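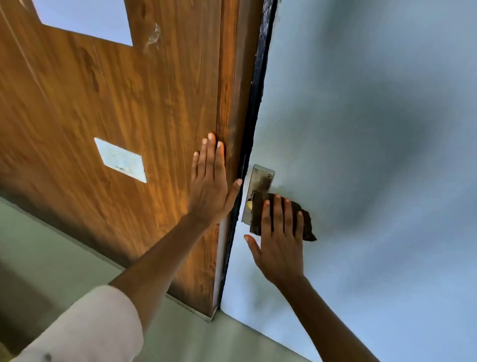

Getting an old label and scratches off a woodgrain door without making it worse?
Posted in Doors, Floors & Trim, Lekville Neighbors Help Board

Hwa-young Cha
Joined in February

I have inherited a door. To be precise I have inherited a lease on a door, along with the rooms behind it, and I've spent more time thinking about the door than about the rooms.

It's a warm orange-brown color, lots of streaky grain, a few knotty swirls, glass panel in the upper part. Perfectly nice door if you like your doors the color of caramel. My problems with it are as follows.

First, the label. There's a small white sticker sitting more or less in the middle of it, and whatever was printed on it has faded to gray and blue smudges. I can't read it. My sister can't read it. The landlord says it was there when he bought the place and he has never felt the need to ask. I tried a fingernail and got a very small crumb of paper and a sore fingernail.

Second, next to the glass there's a bunch of pale scratches, thin curly ones, as if somebody let a cat sign its name. They catch the light every time I come up the hall with groceries. Is there a crayon or a marker or something for this, and does it look like crayon afterward?

Third, the dark strip running down the edge has gone fuzzy up near the top. Lower down it's fine. I don't know if it's supposed to be a seal or if it's just black paint that had a hard life. Do I trim the fuzz, glue it, replace it, or learn to love it?

I don't know if the door is real wood or a laminate pretending very hard. I own a hair dryer, dish soap, and a butter knife. I am willing to own up to two more things. I'd like my deposit back at the end of this.

Rattana Limsakul

Hair dryer, yes. Butter knife, put it back in the drawer.

Before any of that, work out what the door is made of, or you'll be guessing at everything else. Look at the bottom edge and the hinge edge with the door open. On solid wood the grain carries on around the corner in some believable way. On a laminate or a foil wrap you usually find a seam, or the pattern simply stops, or it repeats. I once found the same knot 5 times on one closet door, which took some of the romance out of it. If you still can't tell, treat it as laminate, as that's the one that's easier to ruin.

Label: dryer on low, keep it moving, a hand's width away, a minute at most. You want the glue warm and the door surface no more than warm. If you can't rest your palm on it you've overdone it, and a foil skin can bubble or lift. Then take one corner with an old plastic card held nearly flat and go slowly. If the paper tears and leaves the fuzzy layer behind (it will, they always do), lay a damp cloth with a drop of dish soap over it for a few minutes and roll the mush off with your thumb. Don't leave a soaking rag on there while you go and watch something.

For leftover glue, a little cooking oil on a cotton pad, leave it a bit, wipe, then soap and water to get the oil off. Test it someplace low near the hinge first. Skip acetone completely. It takes the sticker off and, on a lot of finishes, the door too.

One warning about your expectations. If the sticker has been there for years, the patch underneath may be a slightly different shade from everything around it. You'll have swapped a white rectangle for an orange rectangle. It's an improvement but it isn't a miracle.

Also take a picture of the whole door before you start and send it to the landlord. Deposits are a branch of literature and you want the first chapter in writing.

Edileuza Bastos

Just paint it. Life is short. I painted mine green and have had no regrets and several compliments.

Hwa-young Cha

Edileuza, I believe you about the compliments but I rent.

Ok-hee Bang

Rattana has the sticker covered so I'll take the scratches and the strip.

Scratches. Run your nail across one, crosswise. If you feel nothing, there's a fair chance it's only in the top coat, or it's scuff material sitting on the surface, and a damp cloth with a bit of soap may take off more than you'd think. Do that first, dry it, and look again in the evening with the hall light on. If the nail catches, you need filler.

The thing you want is a wax filler stick. I use Brondarine, mostly out of habit and because the hardware counter at Parkimier keeps it next to the register. Any brand will do. Buy 2 shades, one a hair lighter than the grain and one darker, and work them together in the scratch. A single color matched to the "average" of the door looks like crayon, to answer your question. Rub it in across the line, scrape level with the plastic card, buff with a soft cloth. It won't be invisible with your nose on the door. From where a person stands to look for their keys, it will pass.

Go easy near the glass. Wax on a window edge smears, so put a strip of painter's tape down first. And don't sand. People always want to sand. On laminate you'll go through the pattern and find out what's underneath, and it's beige.

Strip. Push it with a finger. If it gives, it's a seal. If it's hard as the frame, it's paint. For a seal that's only fuzzy near the top, snip the fluff with small scissors and leave the rest alone. Then shut the door on a piece of paper and pull, up high where it's worn and again lower down. If the paper drags in both places, the seal is doing its job and is merely ugly. If it slides right out at the top, ask the landlord for a new length of seal, as that's his department and his heating argument. If it's paint, wipe it down and leave it for him as well.

Hwa-young Cha

Pushed it. It gives. So it's a seal, and I feel I know it better now. Paper test tonight, then the sticker. The butter knife has been put away.

Chae-won Maeng

For the glue that stays behind, a white pencil eraser works too. Slow but it smells like school. Took me 11 minutes on a mailbox at the Seo building and I was timing it because I was annoyed.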